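Come break in some grippers with us (part-time, paid, Trevdale)

Hi! I'm Ashley Cheetham and I run the bench testing side of things at Pritero. We're a small shop, we compare robot grippers for people who have to pick one and would like to know what they're getting into, and we need a few more pairs of hands for the spring round. If you've ever spent an evening arguing with a jar lid or a badly folded paper bag, you already understand most of what we do.

The work goes like this. We have two-arm cells, each with a shelf of ordinary stuff in it, and a person (you, I hope) drives the arms from a desk using a pair of hand controllers. You pick things off the shelf, put things back on the shelf, move them from one tier to another, and every so often you knock something over and say a word we edit out of the notes. Then we swap the fingers on the grippers, or swap the controllers, and you do it all again. At the end of each block you fill in a one-page sheet about how it felt. I read every one of those sheets and I love the rude ones best.

The last round got us to 914 logged picks with the fingers we use now. For this round I want 3,000, split between the current two-finger set and two newer sets, one with a softer pad and one with a longer reach. That's why I'm hiring!

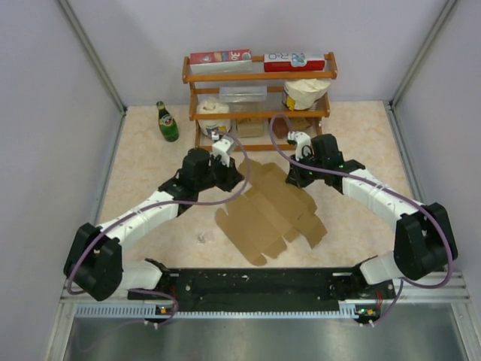

One of our two-arm cells, with boxes and bags on the shelf and the grippers down at the bottom tier.

Bags are the part I'm most excited about. A cardboard box is a pretty friendly thing to grab (flat sides, stays put) but a bag changes shape the second you touch it, and a bag with something round in it is its own special misery. Kieran Parsons on our hardware side has a theory that the softer pads will win on bags and lose on bottles. I think he's wrong about the bottles. We have a lunch riding on it, so please don't come in with an agenda.

We're also trying out two controllers. One is the Bumberg, a pair of small leader arms you hold and move, and the real arms copy you. The other is the Tsolakis, more of a joystick-and-trigger deal. I like the first one, Kieran likes the second one, and both of us have been doing this too long to be fair about it. I'd really like at least half of the new people to have never touched either.

What you'd be doing

Shifts are four hours, with a proper break in the middle and shorter ones whenever your wrists ask for it. You'd do two or three shifts a week. Most of that is driving. The rest is resetting the shelf between runs from a printed layout card, checking that the cables have slack before you start, and writing down what went wrong when something goes wrong. Nicanor Espinoza will train you on your first two shifts and he's very patient, he trained me.

Pay is $20 an hour, training included. We'll cover parking too.

What I'm looking for

You don't need a degree and you don't need to code. You do need to be 18 or over, okay with sitting and looking closely at small movements, and willing to do the same pick many times without getting creative on me. Left-handed people, please apply, I mean it. We've only ever had one and her sheets were full of things the rest of us had missed. If you play an instrument, sew, fix bikes or do nails for a living, put that in your note.

If you wear glasses, that's fine. If you have a wrist or shoulder thing, tell me and we'll work out whether the desk can be set up for you. The chairs and the controller stands both adjust.

One extra spot: I need somebody for the camera comparison, which is the same job plus some fiddling. We want to know if a fixed view from one side is enough to drive from, or if people do better with a small camera at each wrist as well. For that one you should be comfortable plugging things in, labeling files and following Balakrishnan Kaimal's naming rules to the letter. He'll know if you don't. That spot pays the same but has more hours.

How to apply

Send me a note by 18th January. A few lines will do, no cover letter please. Tell me which days you're free, whether you want the regular spot or the camera one, and the most annoying object in your kitchen to pick up. Sewwandi Gamage handles scheduling and will write back with a time to come in and try the arms for half an hour. We pay for that half hour whether or not we end up working together.

The round runs through May. We're in Unit 551 at the Trevdale yard, second door past the loading ramp. The bell doesn't work, so knock loudly.

Ashley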